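Ich verschicke seit ein paar Jahren Teeschalen und kleine Kannen. Heute ein Thread über Verpackung, weil die Frage nach meinem letzten Post mehrfach kam. 1/14

Im letzten Geschäftsjahr gingen bei mir 1.814 Pakete raus. Davon hatten 1.123 noch Folie im Karton, entweder Luftpolster oder Stretchfolie um den Innenkarton. Der Rest lief komplett mit Papier. 2/14

Die Umstellung begann im Dezember, also im schlechtesten Monat dafür. Der alte Lieferant hatte keine Luftpolsterrollen mehr in meiner Breite, und Barnik konnte nur Wabenpapier schicken. Also Wabenpapier. 3/14

Wabenpapier muss man auf Zug wickeln. Wenn man es locker um die Schale legt, stellen sich die Waben nicht auf und man hat im Grunde nur Packpapier mit Schlitzen. Ich habe die erste Rolle fast komplett falsch verwendet. 4/14

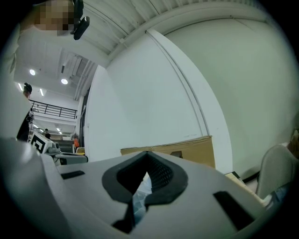 Folie hat beim Polstern einen Vorteil, den Papier nicht hat: Sie rutscht. Bei glasierten Oberflächen reibt nichts, auch wenn das Paket mehrmals umgeladen wird. Nur bekommt man sie danach schlecht sortiert. Dünnes Zeug, das so zerknüllt ist wie das blasse, bläulich weiße auf dem Foto, nimmt viel mehr Platz weg, als es wiegt. Mein gelber Sack war früher voll mit Luft. 5/14

Zum Bruch. Reklamationen insgesamt: 176. Das klingt nach viel, enthält aber auch falsche Farbe, falsche Adresse, »gefällt doch nicht« und Pakete, die beim Nachbarn lagen. Den Bruchanteil habe ich erst ab dem Frühjahr getrennt notiert, deshalb nenne ich dafür keine Zahl. 6/14

Mein Eindruck ohne Zahl: Bei Schalen kein Unterschied zwischen Papier und Folie. Bei Kannen schon. Die Tülle ist das Problem, sie braucht eine eigene Hülle. Ich nehme dafür ein Stück Wellpappe, zu einer Röhre gerollt, mit Papierband fixiert. 7/14

Diễm Chu hat mir den Trick mit dem Deckel gezeigt: Deckel umgekehrt auf die Kanne legen, ein gefaltetes Seidenpapier dazwischen, dann beides zusammen einwickeln. Seitdem packe ich den Deckel nicht mehr separat. Spart pro Paket eine Lage. 8/14

Kartongröße macht mehr aus als das Material. Ich hatte lange nur zwei Formate auf Lager, das kleinere war für Sets zu klein und das größere für alles andere zu groß. Wer einen halb leeren Karton verschickt, füllt ihn eben mit irgendwas auf. 9/14

Jetzt habe ich ein Zwischenformat von Wendia, einwellig, mit Automatikboden. Kostet pro Stück etwas mehr, dafür brauche ich unten kein Klebeband mehr. Für die Serie Granville passt es auf den Zentimeter, für die Trình-Kannen muss der Henkel schräg liegen. 10/14
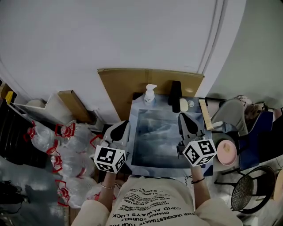 Pulliaufdruck zum Wochenende: NEVER UNDERESTIMATE YOUR POWER.

Weiter mit Klebeband. Nassklebeband aus Papier hält sehr gut, wenn der Karton staubfrei ist. Auf gebrauchten Kartons mit alten Etikettenresten hält es schlecht. Da nehme ich das selbstklebende Papierband, das ist teurer, aber man muss nicht mit dem Schwamm hantieren. 11/14

Gebrauchte Kartons verwende ich trotzdem gern. Alte Barcodes vorher überkleben oder schwärzen, und zwar alle. Bei mir ist ein Paket zweimal durch dasselbe Verteilzentrum gelaufen, vermutlich wegen eines alten Codes auf der Seitenfläche. 12/14

Thịnh Dương fragte, ob Kundinnen und Kunden den Unterschied überhaupt merken. Rückmeldungen kommen fast nur zum Auspacken: Wabenpapier raschelt, lässt sich schnell abziehen und kommt ins Altpapier. Beschwert hat sich eine Person, weil die Papierfasern an der unglasierten Unterseite hingen. Da lege ich jetzt Seidenpapier drunter. 13/14

Was noch offen ist: Sendungen bei Dauerregen. Ein durchgeweichter Karton mit Papierpolster verliert seine Form schneller als einer mit Luftpolstern. Ich teste gerade eine dickere Außenwelle. Die Muster sollen am Freitag kommen, danach schreibe ich dazu etwas. 14/14

Nachtrag, weil es schon zweimal gefragt wurde: Nein, Popcorn als Füllmaterial habe ich nicht probiert. Maischips schon, bei den Schalen. Die wandern beim Transport nach unten, und die Schale liegt am Ende oben am Deckel. Für leichte Sachen wie Teesiebe geht es.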